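Masking the robot out of its own wrist camera

If you mount a camera at the wrist of a two-armed robot, you will soon own a large collection of pictures of the robot. Your perception node will treat every one of them as news. It will find a surface, fit a cluster to it, and hand the planner a brand new obstacle sitting exactly where the other arm already is. The planner, being polite, will then refuse to move.

The cure is a self mask: draw the robot's own body into each camera view from the joint readings, and throw away any pixel that lands on it. These are the steps we use at Rurnen with our planner, Pulell. The tools may differ on your side but the order shouldn't.

Step 1. Fix the clocks first. Compare the time stamp on a camera image with the time stamp on the joint state you pair it with. Ours were 82 milliseconds apart, and we spent a good part of August blaming the calibration. Interpolate the joint state to the image time. Don't take "the latest one" and hope.

Step 2. Load every link, both arms, base included. People load the arm that carries the camera and stop there, then wonder about the ghost in the corner. 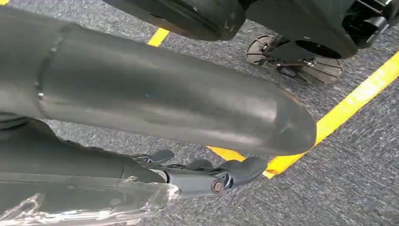 Step 3. Use the collision meshes, padded. The visual meshes are prettier and slower, and they leave out whatever was bolted on after the drawings were finished. Start with 11 millimeters of padding on the arm links. Fingers want less, or you will mask away the thing you came to pick up.

Step 4. Render the mask at low resolution and scale it up. Ours takes a small slice of the cycle this way, and the edges are no worse than the padding already made them.

Step 5. Sweep and look. Move each arm through its range at 40 percent speed with the mask drawn over the live view in a loud color. Stop at the poses where the arms cross. If the color slides off the arm only while it is moving, go back to step 1. If it is off by the same amount standing still, your camera mount transform is wrong, and no amount of padding will make it right. (We tried an amount of padding.)

Step 6. Mark masked pixels as unknown. This is the one that bites. A masked pixel means the camera can't tell what is behind the arm, so the map must not clear it to free space. Pulell has a setting for this called keep_unknown, and it ships turned off for reasons I have stopped asking about.

Step 7. Handle the held object. Once the fingers close on a part, that part moves with the hand, and the mask needs to know. Attach a simple shape to the hand link on grasp and remove it on release. A long part needs a shape that follows its curve - one big box will blot out half the room.

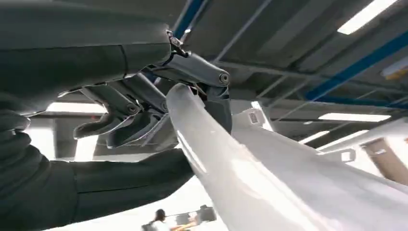 Can I skip the held shape and just ignore everything near the gripper?

For small parts, you can get away with it. A bubble around the hand hides a bolt or a cup well enough. With anything long, the far end pokes out of the bubble and comes back as an obstacle that follows you everywhere. Attach the shape.

Step 8. Save a test set. Record joint states and images for a spread of poses, 90 in our case, and check them each time someone touches the mount, the meshes or the driver. Sekiguchi, our log viewer, can replay them with the mask on. Fail the check if any robot pixel gets through outside the padding. Ours has failed twice since, both times after a "cosmetic" change to the robot model.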